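Search this site Enter keywords Go

Julum swap shop finds a bigger home

Wed 25 May

After five years of squeezing into the back of the old Salminen bakery, the Julum swap shop is moving across the street to the former Valel shoe store, and regulars could hardly be happier about it.

The new place has wide doors, a proper loading ramp and – at long last – room for furniture as well as the usual coats, books and baby clothes. Pirjo Pelkonen, who has run the shop from the start, said people had been asking to bring in chests of drawers and bed frames since January, and it always pained her to send them home again.

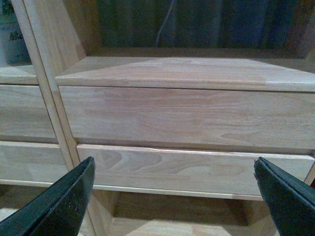

Opening hours and drop-offs

The doors open Saturday at 9, with coffee and buns for as long as they last. Furniture can be dropped off on weekday evenings, two pieces per household to begin with, and Aarne Hyvönen will be glad to lend a hand with anything heavy if you call ahead. Electrical goods still can't be taken, I'm sorry to say, but the Teko yard accepts those all week long. Everything else is welcome, as long as it's clean.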